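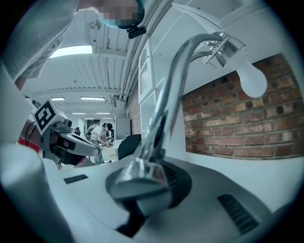 Sirkirden says its new faucet head will cut your water bill. Will it?

Sirkirden began selling a clip-on spout attachment for kitchen and bathroom faucets on 17th August, and the claims are large. The company says a household that fits one to a tall gooseneck faucet will save 2000 gallons a year. It has not said how many people live in that household, or how often they wash their hands.

The number comes from a trial in Prillgate, where 273 homes signed up. Todor Kolev, who runs product testing for Sirkirden, called the results "very encouraging" but would not release the readings for each home. He said a full report is due in December, well after the attachment goes on sale.

There was no comparison group. People who join a water-saving trial tend to watch their water, with or without a new part on the end of the spout — and Sirkirden has no figure for how much of the drop came from that.

Rival maker Jaiswal dropped a similar attachment after buyers complained that the flow was too weak to fill a pot. Kolev said his company's version "is a different design." Asked how, he pointed to the brochure, where the word "smart" appears on every page and the flow rate on none.

Anyone curious could start with a plain aerator from the hardware store, then check the next bill.

Comments (3)

skandell_fan: My chrome faucet came with an aerator already. What would this add?

Mo R.: We were in the Prillgate trial. Ours went back in the box after a week, so I wonder if we count as one of the 273.

dripdrip: Fix your leaks first, folks.

Contact us | Copyright Prillgate Local News | Back to top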